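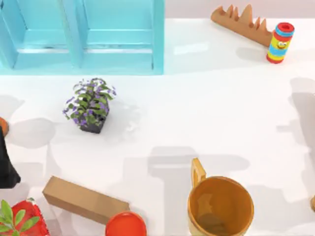

Attachment 1: light blue crate on white tabletop

Ticket 433: Invoice PDFs print with blank second page
Opened: April 8, 2019
Reported by: Oldřich Hrubý, Sýkora office
Product: Fasura billing, desktop client
Status: Closed

Problem
Every invoice sent from Fasura to the Hitari printer on the second floor comes out with an extra blank page. Invoices with 17 lines or fewer should fit on one sheet. Same files print fine from the PDF viewer on the same PC.

Log
Restarted the print spooler and cleared the queue. No change.

Printed the built-in test page. One sheet, normal.

Checked paper size. The client was set to A4, the printer tray to Letter. Set both to A4. Still a blank page.

Reinstalled the driver, December build. No change. Rolled back to the version we had before.

Oldřich sent his invoice template. The footer has a bottom margin of 20 mm plus an empty text line under the bank details. Removed the empty line and printed again. One page.

Asked Wunirer support whether the template editor adds that line on save. They confirmed it does when the footer field ends with a line break. Workaround is to delete the break before saving.

Resolution
Footer corrected in all 17 templates on the shared drive. Oldřich printed a batch and got no blank pages. Reopen if it comes back after the next client update.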